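Gönül Soylu
Friday, a long one about tables. I have changed the work table in our hobby room at Flolholm and I want to write down what I learned, maybe it helps somebody.

Gönül Soylu
The old table was white and very smooth. It looked clean for one day. After that every pen mark and every drop of tea was there for all people to see, and small clear things disappeared on it completely.

Gönül Soylu
So I looked for a stone pattern. Britt-Marie Wikström wanted gray, I wanted something warm. We discussed this for nine days, which is too many days for a table. The warm one won.

Gönül Soylu
The top came from Pemthorpe and the price was 1555 with delivery. I paid 300 of it myself and the club paid the rest. Please do not ask me about the delivery, they came to the wrong door two times.

Gönül Soylu
Now it is in use and I am happy with the color. Orange is very easy to find on it, brown is also fine.

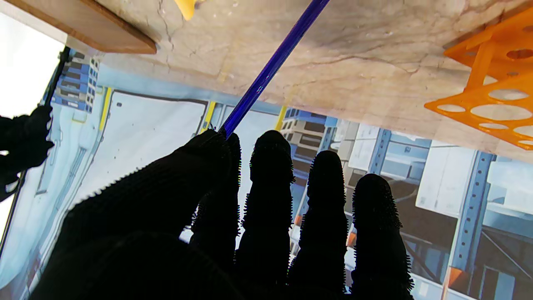
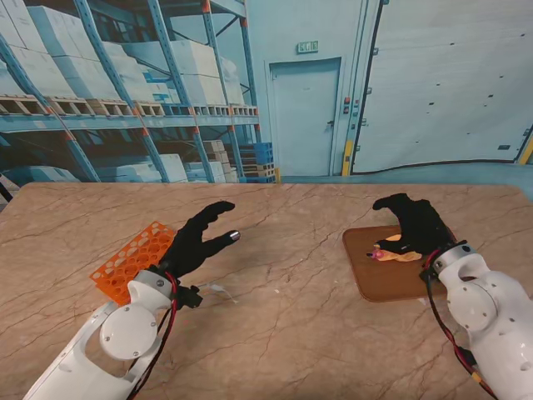

Beige marble pattern with the dark veins, and the orange rack on it in both.

Gönül Soylu
What I like: the dark lines hide scratches. I made one scratch already with a metal ruler and today I needed some minutes to find it again.

Gönül Soylu
What I like less: the lines also look like real cracks. Vilgot Lunde touched one with his fingernail and told me that the table is broken. It is not broken, Vilgot.

Gönül Soylu
Some practical advice. Wipe it with a soft cloth and a little dish soap, then with a dry cloth. The polish shows stripes if you leave the soap on it. I tried a glass cleaner before and the stripes were worse.

Gönül Soylu
Keep a wooden board on the table for anything rough, also for cutting. I oil ours one time in the month. Let it dry standing, not lying, or it will bend.

Gönül Soylu
Racks with holes are good for thin things that like to roll away. Wash them with a bottle brush, the dust sits inside the holes.

Gönül Soylu
Idun Tangen asked if the old white table is free. Yes, it stands in the corridor. Bring one more person, it is heavy, and measure your door first.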